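How to Clean and Oil a Wooden Tabletop Without Believing the Label

Most of what gets sold for wooden tables is a small amount of something useful in a large amount of packaging.
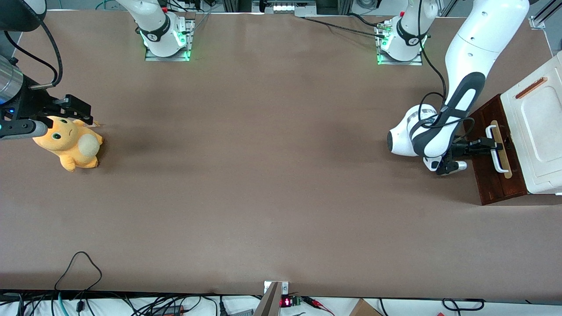 I have refinished kitchen tables, desks, a bar top and one very long library table that I would not take on again, and in that time I've been handed a lot of miracle products. Some did nothing. A couple did harm. What follows is the method I still use after trying to talk myself out of most of it.

First, find out what's on the table now

Skip this and you may waste a whole Saturday's worth of effort, so please don't skip it. Oil only makes sense on wood that can take it in. If your table has a film finish (polyurethane, lacquer, most factory coatings), oil will sit on top and collect crumbs until you wipe it off again.

Put a few drops of water somewhere that doesn't show, and wait ten minutes. If the drops are still standing up in neat beads, you probably have a film finish or a fresh coat of wax. If the wood has gone dark under them, it's bare or thinly oiled. You'll read that this test is foolproof. It isn't. Old lacquer that has worn through in places will give you both answers on the same table, so try it near the middle, where people eat, and again near an edge.

For a film finish, stop after the cleaning section. You don't need oil, whatever the bottle says about "feeding" the wood. Wood that has been made into a table is dead and isn't hungry.

What you need

Dish soap, the plain kind
Two buckets or bowls
Cotton rags, old T-shirts are fine
Mineral spirits, if there's wax to get off
Sandpaper in 120, 180 and 220 grit
A sanding block
Tung oil or boiled linseed oil
Gloves
A metal can with a lid, for the used rags

You'll notice there is no special wood soap on the list. I used Denetti table soap for a year because a customer gave me a case of it. It cleaned the same as dish soap and smelled of oranges. If you like oranges, go ahead.

Cleaning

Mix a teaspoon of dish soap into a bowl of warm water. Fill the other with plain water. Wring the rag until it stops dripping, wipe a section with soap, wipe the same section with plain water, then dry it with a third rag before moving on. Go with the grain where you can see it.

Dark smudges where hands and forearms rest are mostly skin oil and old polish. They may need three or four passes. Do not reach for the scrubbing pad yet. If soap won't shift them, dampen a rag with mineral spirits, open a window and try that. Once the rag stops coming up yellow or brown, you're done.

Vinegar comes up in every comment section. Diluted, it won't wreck a table in one go, but it's an acid and it can dull some finishes over time. I've never seen it do something on a table that soap couldn't. Baking soda paste is worse. It can darken oak and other woods with a lot of tannin in them, and then you have a new stain on top of the old one.

Water rings

White rings are moisture caught in the finish. Black rings have gone into the wood itself. That much of the usual advice is true.

For white rings, people swear by mayonnaise, toothpaste, cigar ash and a warm iron. The mayonnaise works a little because it's oily and you leave it there overnight, and a lot of white rings fade overnight anyway. Toothpaste is an abrasive. It takes the ring off by taking some of the finish off. The iron can work, on low, through a dry cotton cloth, a few seconds at a time. It can also leave you with an iron-shaped mark, and I have been called out to look at two of those.

Black rings need oxalic acid, sold as wood bleach. Follow the directions on the tub, wear gloves and eye protection, rinse well, and expect the wood to go paler than its surroundings. You will usually end up treating the whole top to even it out.

Sanding

Only sand if the wood is rough, stained or carrying an old oil finish that has gone sticky. Check for veneer before you start by looking at the edge and the underside. If the grain on top doesn't carry over the edge, be suspicious. Veneer can be thinner than a credit card and there's no putting it back.

Start at 120 only if you have real damage to remove. Otherwise start at 180. Sand with the grain, with even pressure, and don't lean on the bad spot, or you'll make a dip that catches the light forever. Finish at 220. I've met people who go up to 400 or even 1,000 on a dining table. Ansel Calloway, who taught me most of this, used to do it and charge for it. I did half a top each way once and asked customers to pick the smoother side after oiling, and they couldn't agree. Very fine sanding can also close up the surface so it takes less oil. And leave the 80 grit in the drawer unless you're flattening boards.

Vacuum, then wipe with a barely damp rag. Let it dry completely.

Oiling

Read the small print on the can. "Tung oil finish" may contain very little tung oil, or none. Drulau sells two cans with nearly the same label, one pure oil and one mostly varnish and thinner. Both are usable, but they behave differently, and the varnish blend builds a film if you keep adding coats.

Pour a little on the table and spread it with a rag. Keep the surface wet for 15 minutes, adding more where it soaks in. Then wipe all of it off. Really all of it. Nearly every sticky table I get asked about was oiled by somebody who left a bit extra on for protection. Extra oil doesn't protect anything. It turns to gum.

Wait a day for boiled linseed oil, longer for pure tung, and do it again. Three coats is plenty for a desk. I give dining tables four or five. The can may promise you can eat off it by evening. I'd give it a couple of weeks before setting down anything hot or wet, and pure tung oil can take a month to cure in a cool room.

About the rags

I'm doubtful about a lot of warnings, but this one is real. Rags soaked in linseed or tung oil can heat up on their own and catch fire when they're bunched together. Lay them flat outdoors, one layer, until they're stiff, or put them in the metal can, cover them with water and close the lid. Don't drop them in the kitchen trash.

Keeping it up

The usual advice is to oil every month for a year. I can't find a good reason for it, and the people who repeat it tend to sell oil. Do the water drop test when the top starts to look dry. My own table went 11 months before it needed anything, and that's with kids. Wipe spills up when they happen, use a trivet, and spend the polish money on decent rags.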